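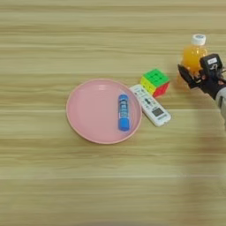 The hospital in Cumero had been closing for so long that people in town had stopped lowering their voices to talk about it. It had lost the maternity ward first, back when the county was still paying its share, and then the lab went over to Arriaga, and by January there were 3 beds with anybody in them and a night nurse who did her own mopping.

She had started there at nineteen, and she had meant to stay a year or 2, the way everybody does. Now she sat at the front desk with the letter from Wirkness, the company that had bought the place (and, as far as she could tell, every other small hospital along the river), and she read it again while the coffee maker grumbled to itself behind her. It said the emergency room would be "realigned." It was addressed to Resident 3931, though she had lived on the same road all her life and the mailman knew her dogs.

There was going to be a meeting on Sunday, after church, in the school gym. She had promised her mother she would speak, and she had been practicing in the car – out loud, with the radio off – and every time she got as far as the word "ambulance" she lost the rest of it. 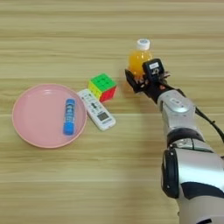
Her mother told her over the phone that night that she was going at it all wrong, that people didn't want to hear about Medicaid rates, they wanted to hear how long it took to get to Gutodero with a chest pain and ice on the bridge, and would she please eat something before her shift.

So she threw out the first page. On the back of the letter she wrote down the winter her father had made it in time, and who had been standing at the door for him, and what the snow was doing. She folded 400 flyers while she thought up the ending, and when the bell rang at the side entrance she put them down and went to see who it was.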